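第4章 混料拣选工位:上线、交接、人的那部分

适用:Prerkdale 分拣车间,Dullard 线,装了 Verkutetti 臂的工位。没装臂的老工位不看这章,看第2章。

赶着上线写的,先凑合用。有错直接在工位旁边那份打印稿上改,改完拍给班组,下一版收进去。

机械安装、接线、地脚,都在 Wanigasekara 给的安装册里,本章不重复。默认臂已经装好、通过电气验收、急停测过。没测过急停的,停在这里,先去测。

4.1 先说清楚谁干什么

装臂以前,一个工位两个人,一个倒料一个拣,拣累了换。现在一个工位一个人,看臂、换斗、处理臂拣不了的。多出来的那个人去复检台或者去备斗,班前会上定,贴在白板上。不要临时喊人。

臂干的:从料斗里夹东西,放到对应的出料口。布类、纸类、金属小件、塑料小件。认不出来的不夹,或者夹了放到"待人看"口。

人干的:

糊斗、换斗、倒料。
清"待人看"口。
处理报警。
抽检出料口。
每班写交接本。

人不干的:臂在自动状态下,手不进斗。看见夹歪了也不进。看见马上要掉了也不进。掉了就掉了。

以前拣得快的老手,这一条最难改。手比脑子快,看见东西卡着就去拨。上线头几天每个班都有人伸手,光栅都停下来了,没出事。但光栅不是给人拿来当提醒用的。

岗位名称改了:原"拣料工"改叫"工位操作员"。工资单上八月起按新名称走。计件部分怎么算见4.9,别在工位上吵。

4.2 上岗前要会的

没过下面几条的不单独上岗,可以跟班。

1. 能说出三个急停在哪:操作屏旁、料斗侧、背面立柱。背面那个很多人没按过,去按一次。
2. 能把臂从自动切到手动,再切回来。
3. 能在手动低速下把臂退到停放位。
4. 能换斗。独立换,换完让班长看一遍。
5. 知道报警14是什么、怎么办(见4.7)。
6. 会写交接本。写"正常"两个字不算写。

跟班多久没硬规定。有人半个班就行,有人要好几个班。年纪大的同事屏幕上的字看不清,设置里可以把字号调大,调大以后右下角"确认"会跑到第二页,往左划一下。

注意:操作屏的帐号一人一个,不要共用。不是为了查谁,报警记录跟着帐号走,共用了以后看记录全乱。

4.3 开机

1. 围着工位走一圈。地上有没有掉料,线缆有没有被踩着、挂着,臂上有没有搭东西。手套、抹布、水杯,都拿走。
2. 看料斗。斗口胶带有没有翘,翘了先压平,压不平换斗(4.5)。
3. 气源、电源,按顺序:先气后电。
4. 等屏幕出现登录页。刷卡,或者输帐号。
5. 臂会自己回零。回零时人站在黄线外。臂动得慢,看着像没动,不要凑过去看。
6. 回零完,夹爪空开合几次。听声音。平时是短促的两声,拖长了报修。
7. 预热10分钟。预热期间可以备斗,可以清出料口,不能倒料。
8. 屏幕上选料型。混料选"混",单一料选对应的。选错了不会报警,只会拣得很差,"待人看"口很快就满。碰到这种情况先回来看料型。
9. 倒料,量见4.4。
10. 退到黄线外,按"自动",听见提示音在按一次"确认"。

只按一次不会动。很多人以为坏了。

注意:冬天早班车间冷,第7步别省。上次省了,前半个小时一直夹空,后面反而多花时间补。

小心:第1步不要让别人替。你上岗你走。

4.4 倒料

臂跟人不一样,怕堆。人手能扒开一堆往下翻,臂翻不了,只从最上面挑看得清的夹。所以:

1. 每次少倒。斗底能露出来一部分最好。
2. 倒完不要摇斗,不要拍斗。
3. 长条的、缠在一起的,倒之前先抽出来,扔"待人看"口。
4. 湿的不要倒。湿布粘爪,粘了就一直报警。
5. 尖的、带电池的、带液体的,不进这条线。不管谁说急。
6. 倒完看一眼有没有东西搭在斗沿上。搭着的用长柄拨进去,臂必须在停放位。

布摊平了反而不好夹,有个褶、有个尖的地方好夹。倒下去什么样就什么样,不用去摆。有同事每次倒完都要伸手把布捏起来一个角,心是好的,时间全花在这上面了,臂等人。不摆。

纸团没问题。压得太实的纸饼会被认成别的,掰开再倒。

薄的金属件贴着斗底,夹不起来,臂会试几次然后放弃,跳过去拣别的。最后斗里剩下的多半就是它。换斗时人收走。不要为了一个件把自动停下来。

透明、半透明的塑料,认得时好时坏,跟灯有关系。灯别自己调。上个班有人嫌刺眼把灯转了个方向,整班的塑料都进了"待人看"。要遮光找维修装挡板,挡板有现货。

4.5 糊斗、换斗

斗是牛皮纸的,现场糊,胶带固定到台面。问过为什么不用塑料盆:夹爪偶尔碰边,纸会让,盆不会让。试过两种盆,都退了。

备斗(不在工位上做,在备斗桌做):

1. 取纸一张。有破口的不要。
2. 沿模圈折边,一圈折过去,褶子往外倒。褶子不用好看,别往里翘就行。
3. 斗底压平。底下有大的鼓包会被认成料,臂会去夹斗底。
4. 叠放,最多叠到备斗桌挡板那么高。

换斗:

1. 按"暂停",等臂自己回停放位。不是按急停。急停后要重新回零,白等。
2. 屏幕显示"可进入",再进。
3. 把斗里剩的收走,金属件进铁盒,认不清的进"待人看"。
4. 撕旧胶带。从外往里撕。台面上残的胶用刮片刮,别用指甲。
5. 放新斗,对台面上的定位线。
6. 贴胶带。一头在斗沿,一头在台面,压实。斗沿内侧要包进去一点,不然夹爪会勾纸边。
7. 沿着斗口摸一圈,哪里松补哪里。
8. 退出,确认人出来了,按"恢复",再"确认"。

注意:胶带用黑色哑面那种,库房有。亮面的反光,临时用可以,交接本上写一句。

注意:胶带不许贴到导轨、支架、线缆上。贴过一次,臂走到那儿把线带了一下,停线修了半天。

小心:第2步看屏幕,不看臂。臂停着不等于可以进。它有时候只是在等。

旧斗不要攒着。扔纸类回收,胶带撕掉再扔。

4.6 运行中

人站哪儿:操作屏前,或者复检台。不要站在臂的正对面看,看久了犯困,真的,有人站着睡着过。

每次清"待人看"口顺便做:

1. 看出料口有没有放错。布口里有纸,纸口里有布,捡出来,不用停机。
2. 看夹爪。指尖有没有粘东西,垫块有没有松。只看,不摸。
3. 看线缆。臂上面那一束、底下垂着那一根,跟平时比有没有更松。说不上来哪里不对也写到交接本上。
4. 看斗。

抽检按复检台的单子来,抽到放错的记口号和类别。不用记原因,原因以后别人看图去分析,操作员不背这个。

关于快慢。臂比熟手慢。大家第一天就看出来了,不用争。它不歇,吃饭时间也在拣,一个班下来总数才上去。同一个工位,装之前一个班最好的一次2,084件,装之后八月里有一个班做到3,618件。后面这个数里包含人从"待人看"口补拣的那部分,不是臂自己的。班组宣传栏上写成"机器拣了3,618件",已经让改了。

不要跟它比。有人拿自己老工位的数跟隔壁臂比,中午不吃饭硬拣。没必要,也不允许,饭点必须离岗。

速度参数操作员没有权限改,班长也没有。谁来要求"调快一点"都往维修推。调快了掉件多,掉的还是人弯腰捡。

噪音:比原来小。说话能听见了。有几个同事反映太安静,一个人守一个工位没人说话,一个班下来闷。这个记下了,目前的办法是相邻两个工位的操作屏挪到同一侧,两个人能搭上话。Prerkdale 这边已经挪了一半,剩下的等线槽到货。

4.7 报警

屏上黄色的自己处理,红色的叫维修。常见的:

报警14,夹空连续。最多的就是它。

1. 先看斗里是不是没料了。没料就倒料,按"恢复"。
2. 有料,看料型选对没有。
3. 料型对,看指尖有没有粘东西。粘了:暂停,等"可进入",用刷子刷掉。
4. 都没问题,按"恢复"让它再试。
5. 还报,叫维修。不要一直按。一直按它就一直夹,按不好的。

夹持丢失:夹起来了半路掉。掉回斗里不用管。掉到台面,暂停后收。掉到地上,等换斗时一起捡,别为了一块布钻进去。

出料口满:清掉。清完要按旁边那个小绿钮,不按它不知道你清了。

碰撞停止:红色。叫维修。碰的是纸斗也叫。人不要去推臂。人被碰到的,哪怕只是蹭一下,按急停,叫班长,填单。不填单的下次就没人管了。

视野遮挡:多半是斗纸翘起来了,或者有人把帽子放在架子上。拿走。

通讯断:等一下,自己会连。连不上叫维修。不要拔网线再插。

小心:任何报警,进斗之前都要看到"可进入"。没有例外。班长喊快点也没有例外。

维修没到之前可以切人工拣,前提是臂断电挂牌。怎么挂见附录B。切人工的那段时间,产量按人工那套算,交接本写起止时间,写几点几分,不要写"上午"。

4.8 混料实拣时的手位和站位

培训时放在最后讲,先会前面的。混料最容易让人想伸手:布、纸团、金属件在一个斗里,臂横在斗口上方,人从侧面看过去总觉得它要夹错。

1. 臂在斗口上方时,人在黄线外,手不扶台面。
2. 看夹爪那头,别看臂的根部。根部动得少,看着像停了。
3. 料离夹爪多近都不管。
4. 要拍照留记录,站在线外拍,手机不伸过线。
5. 觉得不对就按暂停。按错了没人说你。暂停次数不考核。

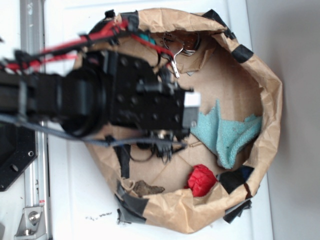

夜班有人看完初稿回了一段,照抄:站位这些都没意见,就一条,一个人一个工位以后,上厕所谁顶?原来两个人互相顶一下就去了。现在要么憋着,要么让臂自己跑没人看,你手册里又写自动状态必须有人。还有,手上的活是轻了,眼睛累,下班眼睛发酸,这个算不算工伤先不说,中间能不能歇。

说得对,初稿没写。补两条:

1. 离岗一律按"暂停",挂离岗牌,去多久不用跟人申请。暂停时间不从产量里扣,系统里走"离岗"这个选项,别选"故障"。
2. 操作屏前和复检台两个岗,班中对调一次,时间两个人自己商量。复检台能坐。

对调写进排班表了。哪个班没执行的,往上反映,不用经过班长。

4.9 计件和考核

问得最多的,单列。

工位操作员不再按拣出件数算计件。改成岗位固定加质量部分。质量部分看复检台抽出来的错放率,按工位算,不按人算,同一工位各班共同分。

臂自己放错的也算在里面?算,但标准放宽了,宽到什么程度看工资科那张表,表在食堂门口也贴了一份。觉得不合理的,表下面有意见袋。

不考核的:暂停次数、叫维修次数、急停次数、离岗时间、"待人看"口的数量。

最后这个要说一下。上线后发现有人为了让"待人看"少一点,倒料前先把难拣的挑走藏起来,下班再扔。别藏。那个口里东西多,说明料不合适或者灯不对,藏了以后维修看数据是好的,就不来调了,到头来还是你累。

原来计件高的几位老手,过渡期按原先平均数保底。过渡期多长在合同补充页上,签之前看清楚,看不懂问。不想转操作员的可以留在老工位,目前老工位还有,以后有没有这本手册说了不算,也不知道。

老手的经验有地方用。哪种布容易勾、哪种塑料看着像金属,Wanigasekara 的人来调的时候,请老手在场,算出勤。前面4.4里"有个褶好夹""纸饼掰开"两条,都是车间自己发现的,供应商的资料里没有。

4.10 交接

交班的和接班的要见面。隔着纸条不行。

1. 交班的按"暂停",臂回停放位。
2. 两个人一起走一圈,同4.3第1步。
3. 说三样:这个班报过什么警,斗是什么时候换的,有没有什么跟平时不一样。
4. 交班的退出帐号,接班的登录。屏右上角的号变了再走。
5. 本子上签字。

交接本怎么写。好的写法:

"下午两点多开始夹爪合上声音有点拖,没报警。换了一次斗,右边胶带用的亮面的,库房没黑哑面了。塑料认得差,灯没动过。"

不好的写法:

"正常。""同上。""机器不行。"

注意:说不准的也写。"感觉臂底下那根线比昨天垂"就可以,不用去量。维修每天早上翻本子,写了会看。

注意:本子不是拿来互相告状的。上一班没清出料口,当面说。

4.11 收工

1. 斗里拣空,拣不空的人收。
2. 暂停,回停放位,退出自动。
3. 清四个出料口和"待人看"口。
4. 旧斗撕掉,不留过夜。纸受潮会塌,早班来了还得重贴。
5. 台面擦一遍,干布。黑印子擦不掉的不用死擦,不影响识别。
6. 导轨不要擦,维修擦。
7. 先断电后断气,跟开机反过来。
8. 关灯。工位灯也关,别只关顶灯。

小心:断气以后夹爪会松,里面要是还夹着东西会掉。第2步之前看一眼爪里有没有。

4.12 还没写完的

下面这些有人问过,还没定,定了再补:

戴助听设备的同事听不见提示音,打算加灯,装在操作屏上沿。没装之前安排在复检台。

左手习惯的,料斗侧急停够着别扭。能不能移,问 Verkutetti 了,在等。

两个工位共一个操作员的方案。有人在提,本章不支持,按本章就是一个工位一个人。

新来的要不要先在老工位干一段。老手说要,不摸过料看不懂臂在夹什么。排班说没那么多老工位。先按能安排就安排。

附录B挂牌图例缺一张,打印稿里夹了手画的,先看手画的。

本章意见写在打印稿页边,或者投食堂门口那个袋子。下一版改到哪儿,会在4.12里标出来。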